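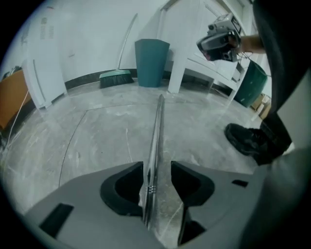

About Volau

Volau is an independent game studio. Jihad Kassab and Petro Skoryk started it after several years of making levels for other people's shooters, and the two of them still do most of the design work.

Our first release was Lusetti, a puzzle game with 66 rooms and no text. It took 22 months to finish, longer than we had planned. Hirnerus followed — a slower game about running a ferry line, with 151 ports to visit and a two-player mode on one screen.

We write our own engine, called Zakharchenko. It runs well on older computers, and we test every build on a machine with a weak graphics card before it goes out.

At the moment we are working on a large update to Hirnerus, planned for October. It adds winter routes and controller remapping, which players have asked for a lot.

We do not take on contract work. For press copies or bug reports, please use the contact form. Petro reads the bug reports.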